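3. What people in Stetthorpe and Lullthorpe told us about their walls

I should say up front that I didn't set out to study pictures. My grant was for a survey of how renters in two mid-sized towns decorate places they don't own, and I expected to spend most of my time on paint. Paint is where the landlord fights are. But when the forms came back, the question that people had filled in with the most care (arrows, extra sheets, one recipe card) was number 14, "What is the smallest thing on your walls, and why is it there?"

We mailed 2,000 forms and got 1,217 back, which made me very happy and made my desk unusable until December. Of those, 600 came from Stetthorpe and the rest from Lullthorpe. I read every answer to number 14 myself, then Osvaldo Cavalcanti read them again without seeing my notes, and we argued over the ones where we disagreed. He is a stricter coder than I am. I had a soft spot for anything with a story attached, and he kept asking me which box it went in!

The biggest group, with 301 answers, was what we ended up calling "water pictures": seas, lakes, harbors, a ferry, a beach from somebody's honeymoon. Neither town is anywhere near the coast. People who hung water pictures mostly didn't talk about art at all. They talked about a trip, or a trip they were still planning, or a grandparent who had lived by the sea and never stopped mentioning it. One woman in Lullthorpe wrote that she moves hers from apartment to apartment in a sock. 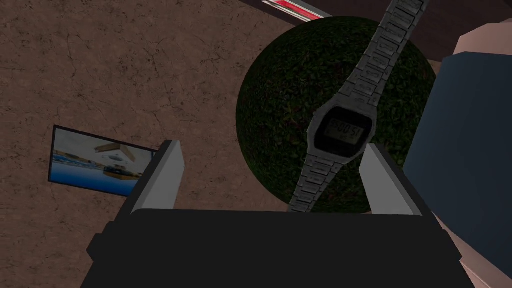 Figure 4. A small picture with a thin black border and a band of blue water, near a leafy green sphere. Rendered view.

Size came up again and again. Small pictures are cheap, sure, but that was only part of it. A small picture needs one nail, and one nail is a thing you can fill with toothpaste on moving day (I lost count of the toothpaste confessions, and I've promised not to pass any of them on). Respondents who had been in the same rental for a long time still bought small. They'd gotten into the habit, and several said a big frame would feel like tempting fate.

Where the picture goes is a different matter. Walska's older work on hallways argues that people hang things at the height of their own eyes, and I believed that for years. Our answers don't fit it very well. Plenty of people reported hanging things high — over a door, above a bookcase, up where only a visitor on the sofa would notice. When we asked a few of them by phone, they said the lower wall was "for furniture" or "for the kids," as if the room had been divided up before they got there.

A rough or dark wall changes the choice too. Folks with brown or heavily textured plaster told us they looked for something with sky in it. Pascual found much the same with basement apartments, though he put it down to a lack of windows, and I'm less sure. Some of our brightest pictures were in rooms with perfectly good daylight.

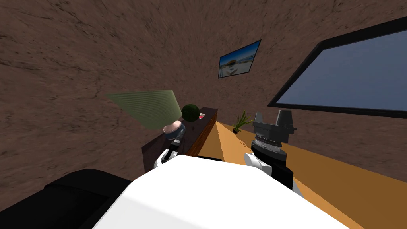 3.1 Crooked pictures

I added a question on tilt as a bit of a joke, and it turned into the part I now get asked about most. We wanted to know whether people notice when a frame has slipped, and who in the household straightens it. Almost everyone said they notice. Far fewer said they do anything. In shared apartments the job seemed to belong to one person, usually the one who had hammered in the nail, and the others treated it like a leaky faucet in somebody else's bathroom.

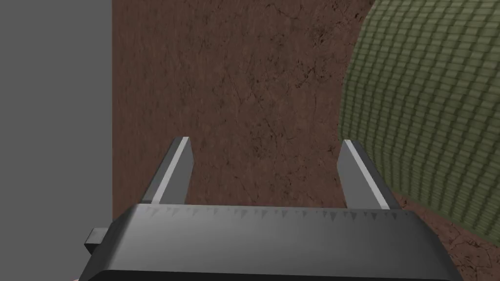 Osvaldo thinks we should have asked about tape as well, and he's right. Tape and putty slip in ways a nail doesn't, and our form lumped them all together under "fixings." In the Stetthorpe phone calls I started asking about it anyway, too late to put numbers on. The people using putty were the most relaxed about tilt — a couple of them had given up on level altogether and said the picture could hang however it liked until the lease was up.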